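## 3. Property in the intake room

I came to this part of the project sideways. Areeba Marwat and I had planned to write only about how long people wait between arrest and booking at the Zanitcombe jail, but the property logs kept pulling me in (I love a good logbook!). We read 28 intake files from December, and in 13 of them the list of belongings made at arrest didn't match the one made at booking. Mostly it was small stuff, like keys, a belt, a chain.

The officers I talked to weren't surprised. One told me she signs for a sealed bag at the door and writes her own list later, when the line dies down.
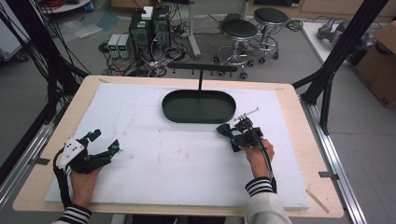

**Figure 1.** Tabletop with a white board, black tray and stand.

Chains and keys gave us the most trouble on paper, and I think it's a matter of wording as much as care. One clerk writes "jewelry, misc." and the next writes out every piece. A stand like the one in Figure 1, with its row of little pegs over an oval tray, would let a clerk hang each chain separately and write it down before it goes back in the bag. Areeba would go further and have the arrested person sign the list right then, and we come back to her idea in Section 4.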